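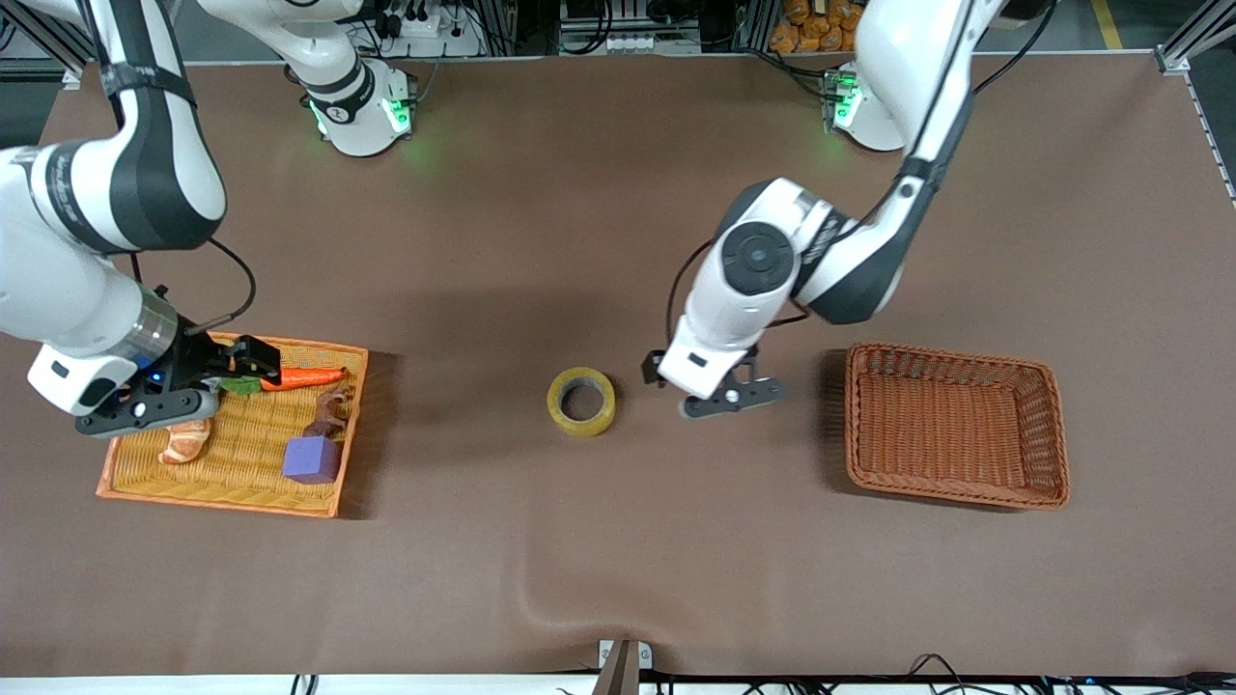
Do Shorter Lines Make People Buy Less Gum?
Project report, Intro to Consumer Behavior
Emese Vida

My original topic was why people abandon online shopping carts. My instructor pointed out that I had no access to any online shopping carts, so I switched to gum.

The question was simple. Stores put gum and candy by the register on the theory that bored people buy things. If the line is short, people should be less bored and the gum should sit there. I picked the Jumberg grocery near campus, which let me stand by the greeting cards with a clipboard on a Thursday from 4 p.m. until the manager started giving me looks.

I watched 61 shoppers. For each one I wrote down how long they waited and whether they took anything from the rack. I had planned on 200, a number I chose before I had ever stood next to greeting cards for 2 hours.

Results

People who waited longer did pick up more items. They also put more of them back. One man read the entire label on a pack of Gilletti mints, looked at his phone, read the label again and left without them. I coded him as "no purchase," although he clearly got something out of it.

Nearly everyone looked at a phone at some point in the line. This was not in my hypothesis, and it is probably the real finding. It is hard for a rack of gum to compete with the whole internet.

Problems

It was one store and one afternoon. Parents with small children bought candy no matter how long the line was, and I don't think boredom was the cause.

If I did this again I would also visit Quan Market, where the rack is mostly batteries.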